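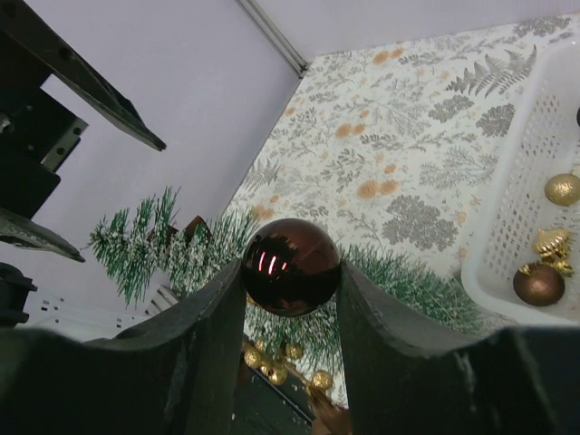 By the Vivine workshop desk | Updated 07/02/2018

Ornaments and Artificial Greenery: Frequently Asked Questions

These are the questions we get most often about putting up, taking down and storing brown and gold holiday decorations. If yours isn't covered, use the contact form or ask at the Starnau store.

When should I start sorting my decorations?
Any time. Summer is a good season for it, as there is no deadline and you can see what needs replacing before the stores fill up. Our own sorting days are in March and July.

Do glossy and matte balls need different care?
Yes. Glossy balls show fingerprints and fine scratches. Wipe them with a dry microfiber cloth and hold them by the cap when you hang them. Matte balls hide prints better but can pick up shiny spots if you rub them hard. Use a soft brush on those. Do not use glass cleaner on either kind.

How do I clean glitter ornaments?
Don't wipe them. Blow the dust off with a hand bulb or a hair dryer on its cool setting. Some glitter will come off every year no matter what you do.

What kind of basket works for sorting?
A plastic one with openings in the walls and floor. Dust and loose glitter fall through, so put an old sheet under it. Keep it to one layer of ornaments if you can. 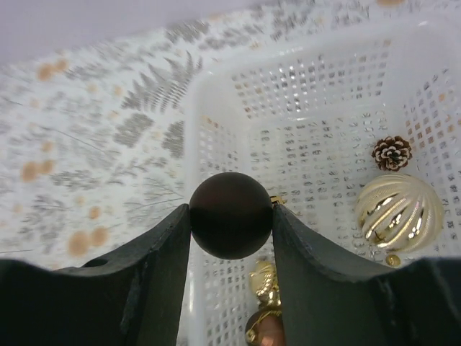
Matte brown ball, ribbed pale gold ornament and frosted pine cone with a white basket.

Can pine cones and balls share a basket?
For an afternoon of sorting, yes. For storage, no. The scales on a pine cone can scratch a painted finish, and the white on the tips rubs off on whatever is next to it. Wrap pine cones in tissue and give them their own box.

The gold cap came off my ornament. Is it ruined?
Usually not. Pinch the two wire legs together, slide them back into the neck and let them spring open. If the cap is still loose, bend the legs a little wider before you put it back. Replacement caps are sold in packs of 131 under the Clonura name - check the neck size first.

How many ornaments do I need for a small tree?
Fewer than you would think. A tabletop tree looks full with small balls placed close to the trunk and a few larger ones near the ends of the lower branches. Our largest mixed carton, the Nikolaidis 337, is meant for store windows and is too much for most homes.

How do I attach a pine cone to artificial greenery?
Twist a length of thin wire around the bottom row of scales, then wind the ends around a branch. Push the cone in close so the needles hide the wire. Set it near a bow or ribbon leaves if the arrangement has them.
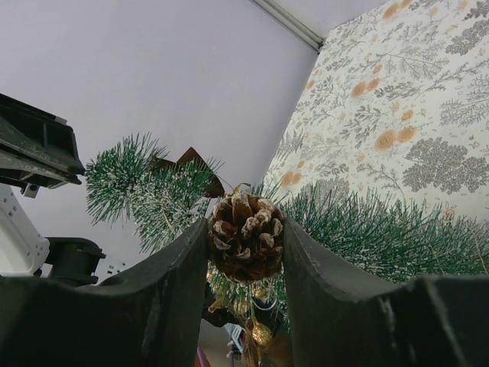 Frosted pine cone with flocked greenery and brown ribbon leaves.

My flocked branches are shedding. What can I do?
Handle them less. Shape each branch once, starting at the back, and leave it alone. Take the greenery outside and give it one gentle shake before you bring it in. A store-bought flocking spray will cover bare tips, but test it on a back branch.

Should I leave ornaments on the greenery when I store it?
Wired pieces such as pine cones and bows can stay on if the box is deep enough. Take off anything that hangs from a hook, and remove tinsel strands too. They tangle in the needles and are slow to pick out.

Where should the boxes go?
In a dry closet, off the floor. Attics get hot enough to soften glue.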